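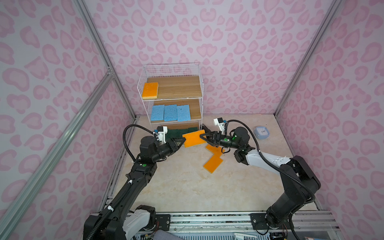
Ma'amoul are the little stuffed semolina biscuits that my family bakes every spring, usually towards the end of March, and I have been promising to write down how we do the date ones for far too long. The recipe came to me from Lama Sayegh, who lived two doors down when I was first married and who let me ruin several trays in her kitchen before I got the feel of it (bless her!). Before you begin, clear yourself plenty of room, as the dough spreads itself about the place in the most extraordinary way. Have a clean sponge within reach too, and an orange one with a yellow layer underneath will do just as well as any other, for wiping semolina off the worktop between batches.

What you need

Coarse semolina, 3 cups
Plain flour, 1 cup
Butter, 200 g, melted and left to cool a little
Caster sugar, 3 tablespoons
Orange blossom water, 3 tablespoons
Warm milk, 6 tablespoons, with a little more standing by
Dried yeast, a small pinch
Soft date paste, 200 g
Cinnamon, half a teaspoon
Icing sugar for dusting

Start the night before

Mix the semolina, flour and sugar in your biggest bowl, pour over the butter and rub it all between your palms until it looks like damp sand. Take your time with this part, put the radio on, enjoy the smell. Then cover the bowl and leave it somewhere cool until morning. I have tried cutting this down to a couple of hours when I was in a hurry, and the biscuits were gritty and fell to bits on the plate. 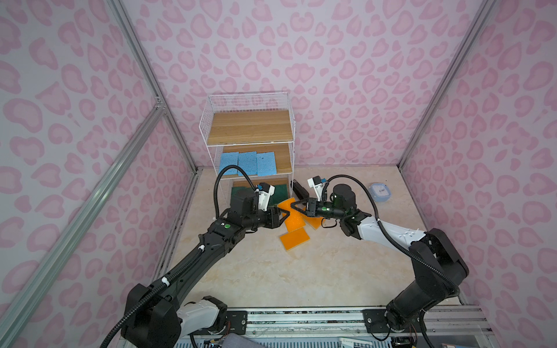 In the morning, break up the dough with your fingers - it will have set quite firm - and stir the yeast into the warm milk. Add the milk and the orange blossom water a spoonful at a time, pressing gently and never kneading as you would for bread. When a lump holds together in your fist without cracking, stop. Let it rest for half an hour under a tea towel.

Filling and shaping

Work the cinnamon into the date paste with a dab of butter on your hands, and roll it into balls the size of a hazelnut. Take a walnut of dough, push your thumb into it, tuck the date ball inside and pinch it shut. Now press it into a floured mould, seam side up, and knock it out on the edge of the table. If you haven't got a mould, a fork makes a very pretty pattern, and my friend Hefin Samuel has never used anything else.

Baking

Set the oven to 200 degrees and bake one tray at a time on the middle shelf. Mine take 11 minutes, but start peeping at 9. You want the bottoms golden and the tops still pale. Leave them on the tray until they are quite cold, then dust with icing sugar. They keep for a fortnight in a tin, and they are lovely with black coffee on the second day!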